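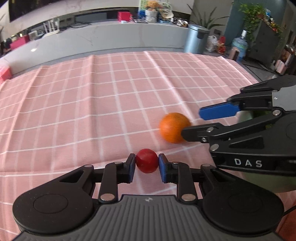 You do not need a big bowl to make a table look looked after, Nesma Salem wrote to us after last month's item on the shared kitchen at Kilten House, and she added that two or three pieces of fruit on a nice cloth had always done the job in her family. Her letter was passed along the counter and read by just about everyone who came in for tea that afternoon, and it seems to have settled the matter, because the kitchen is going ahead with its fruit table from the start of August.

The plan is a simple one, and a friendly one too. Anyone who uses the kitchen at Kilten House, on the lower end of Skakumach Street, will be able to help themselves to fresh fruit from the big table between breakfast and the early evening, with no sign-up sheet and nothing to pay. The fruit will come from Younis, the grocer two doors down, who has agreed to send over a crate every morning of whatever is ripe and ready to eat that day (oranges and plums to begin with, and pears later on when they come in).

Ghizlane Badawi, who looks after the kitchen's bookings, has wanted something like this ever since the old vending machine was taken out of the hallway. "People come in from work or from school and they're hungry, and they don't always want to cook," she said. "If there's an orange sitting right there on the table, they'll eat the orange. I know I do!"

The money side has been sorted out as well. A supper held in the spring brought in $1,000, and $400 of that has been set aside to cover fruit through the end of the fall. The rest will go toward new cutting boards, a decent set of peelers and a second drying rack, which regular cooks have been asking for, very patiently, for quite a while now.

There was a fair bit of talk over whether to keep the tablecloth, the pink one with the white grid. Amr Bennani had put in a word for bare wood, saying that juice and cloth don't get along, but he was happy enough to give way once it was pointed out that the cloth goes through a warm wash without any trouble. A spare is being sewn so that one can always be in the laundry.

Cooks are asked to wipe down the table when they finish, as they do now, and to put peels and pits in the compost pail by the back door. Anyone with a tree in the yard and more fruit than they can use is warmly invited to bring some along. The kitchen opens at 8 a.m., and Ghizlane is usually there until 12 if you would like to drop off a bag and say hello.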